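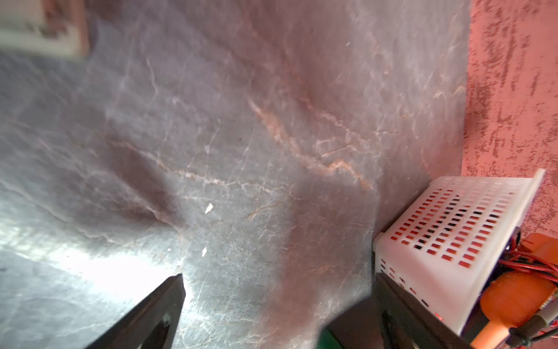
Robotics Software Engineer, Perception and Planning
Zultance, Whiteley
Permanent, full time, on site most of the week

About the job

Zultance writes the software that lets robot arms pick things up and put them somewhere else. People have been very good at this since they were toddlers and are not easily impressed by it. We would like you to come and be unimpressed with us, and then fix it.

You would join the manipulation team, which is Getsemaní Galindo on planning, Terence Bainbridge on control, Evie Lockwood on tooling and a gap on perception where you would sit. The gap has a decent chair. Ngan-ling Sin leads the team and still writes code, mostly in the mornings before anyone can book her into anything.

Our main product, Distmont, takes pictures from a wrist camera and turns them into a grasp and a path to it. It is at its best with boxes. The world contains a disappointing number of things that are not boxes, and our customers own most of them.

What you would be working on

The hard list at the moment goes like this. Glossy surfaces, where a patch of glare can talk the depth estimate into almost anything. Perforated plastic, which the segmentation model regards as a solid wall or a great many small problems, depending on its mood. And anything with a lead attached.

Leads are the big one. A cable belongs to its object for the purposes of lifting and does what it likes for the purposes of planning. Our collision checker currently treats it as rigid, a position Getsemaní defends in meetings and nowhere else.
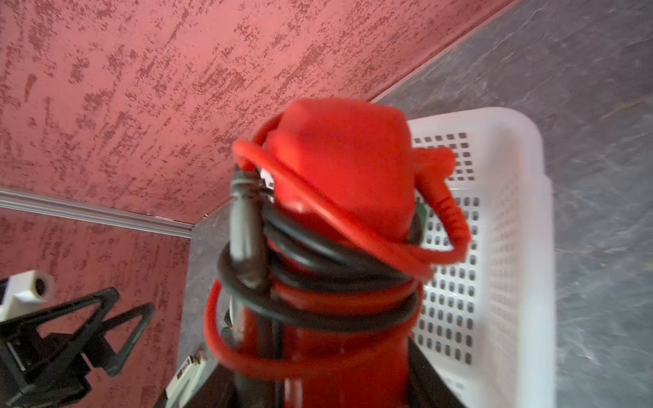

Red cable, black cable, red object, basket alongside. Your first ticket looks a lot like this.

In your first few months we would expect you to:

- take over the segmentation model for cables and thin parts, including its training data, its tests and its reputation
- give the planner an honest figure for how unsure perception is, so that it can slow down or go and have another look
- cut the time from camera frame to grasp proposal, which stands at 467 milliseconds and feels longer when a customer is watching
- work with Terence on what the arm should do when the object in the fingers is plainly not where the model says it is
- write up what you tried, including the parts that went badly

Our evaluation set has 720 grasps in it, replayed against every merge. Evie built the replay tool and is open to suggestions about it, if they arrive as a pull request.

What we need from you

Good C++ and good Python, and some feeling for which one you should be using. Experience getting a vision model to run on a real machine, with a real clock. Enough geometry to tell a wrong transform from a wrong sign, or at least to suspect both. You should be comfortable with ROS 2 or something close to it.

We would also like one of the following, and would be suspicious of anyone claiming the lot: deformable object tracking, motion planning under uncertainty, hand-eye calibration, simulation that somebody other than its author has used.

A degree is fine. So is not having one. We do ask for 3 years of paid work on software that moves something, and we are relaxed about what it moved. Conveyors, drones and farm machinery all count.

What you get

A salary that we will tell you in the first call, before you have spent an evening on anything. Private health cover, a pension we pay into properly, and 9 days of paid study time a year on top of your holiday. An arm to yourself for most of the day, although the team from Ultex, who supply our gripper drivers, come in now and then and are possessive about the good bench.

There is parking. There is also coffee, about which opinions differ.

No on-call rota. If a customer's arm stops at night it stays stopped until morning, and this is in the contract.

How we hire

First, a half-hour call with Ngan-ling. Then an afternoon here in Whiteley, paid, working through a recorded failure with two of the team. You will have the logs, the camera frames and the source. We don't do whiteboard puzzles. Last comes a shorter chat with Beverley Sugden, who runs operations and will answer the questions engineers tend to avoid, such as the notice period.

To apply, send Beverley a CV and a few paragraphs on a bug you remember with some bitterness. Code samples are welcome but please keep them short. We would like someone to start in January, and will wait a little longer for the right person.

No agencies, please. Beverley has a folder for them and it is never opened.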